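Chapter 7
Sorting by Color: Planning a Pick-and-Place Task

In this chapter you will
Write a task sheet for a pick-and-place job
Break the job into moves the arm can carry out
Choose a safe travel height
Keep a trial log and use it to change one setting at a time

Words to know
approach point, grasp, home position, payload, release, travel height, trial, workspace

7.1 The club problem

Chapter 6 ended with an arm that could move to a point and stop. Most useful work needs more than that. The arm has to go to an object, take hold of it, carry it somewhere and let go, and it has to do this many times with small differences each time.

The robotics club at Zollitska School spent its spring season on a task of this kind. Silvan Gisler, the team leader, wrote the first task sheet in February. It was one sentence long: "Put the cubes in the basket." The club's teacher, Liesl Sutter, gave it back to him with four questions in the margin. Which cube goes first? Where does the arm start? What happens if a grasp fails? When is the trial over?

The second sheet filled a page. It named the order of the colors, the home position, the number of tries allowed for each cube and the condition for ending the trial. The team used that sheet for the rest of the season, with small changes, and it is printed in full at the end of this chapter. You will write one like it in Activity 7A.

A task sheet describes the workspace before it describes any motion. The workspace is the part of the table that the arm can reach and that the task is allowed to use. Everything the arm may touch should be listed, along with everything it must stay clear of. In a sorting task the container belongs on both lists. The arm must reach over it to release an object, and it must not hit the rim on the way.

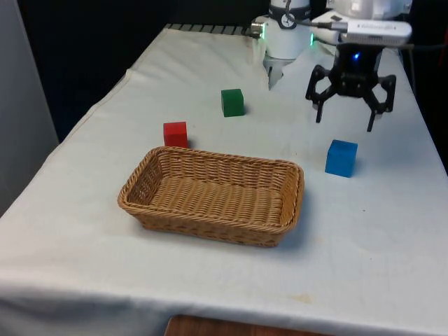 Why does the arm lift an object straight up before carrying it sideways?

Lifting first clears the other objects and the rim of the container. If the arm moves sideways while it is still low, it can drag the object, knock over a neighbor or push the container out of place. Once that happens, every stored position on the table may be wrong. The height at which the arm makes its sideways moves is called the travel height.

7.2 Six moves

The team divided each pick into six moves. The same list works for most small objects.

1. Go to the approach point, directly over the object at travel height.
2. Lower to grasp height with the fingers open.
3. Close the fingers.
4. Rise to travel height.
5. Move sideways until the object is over the container.
6. Lower to release height and open the fingers.

After the sixth move the arm rises again and goes to the next approach point. When the last object has been released, it returns to the home position.

Gisler's team set the travel height at 270 millimeters above the table. A lower setting would have saved time, but the team wanted one height that also suited the taller containers it planned to use later. Your own value will depend on your objects, your container and how far the held object sticks out under the fingers.

Each move should be tested alone before it is joined to the next. Run moves 1 and 2 with nothing on the table. Add the object and run moves 1 to 4. Only then add the container. Keep one hand near the stop button and keep the other hand out of the workspace.

7.3 The trial log

A trial is one complete run of the task sheet from home position to home position. The club logged 1278 trials in its season. Each line of the log held the date, the operator's initials, the starting layout, the result and one short note. The notes were useful. In one set of 46 failed trials, most carried the same remark, "closed too early," and the team added a pause between moves 2 and 3.

The team changed only one setting between sets of trials. Early on it had changed the closing speed and the grasp height on the same afternoon, and the results improved, but the log could not show which change was responsible. Both settings had to be put back and tested again.

Before you begin Activity 7A, work in groups of 2 and agree on what counts as a success. Decide whether an object that lands on the rim and then falls in is a success or a failure, and write your decision on the task sheet before the first trial.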